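2018-12-29
By Inese Vanags

Counting pennies for grippers

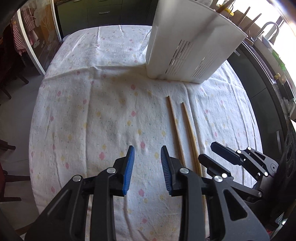

Spent the whole morning on next year's gripper budget and I still don't like the number. Mekdes wants a second pair of hand-held ones from Flostik, I want spare finger pads first, and we have 1000 to spend on all of it. The blue ridged pads are lovely, but they're the part I'd hate to run out of! Chopsticks on a tablecloth are exactly the sort of thin, fiddly thing I'm buying for – so pads go at the top of the list, then a bag of pivot screws. Pärn quoted 40 for a set, shipping extra (of course). Indrek says wait until September for the new model. I don't want to wait. Will ask Pärn about a discount on 10 sets and sleep on it.

Recent entries
Shipping from Dondenen, again
My Ullanance wish list

This site uses cookies. OK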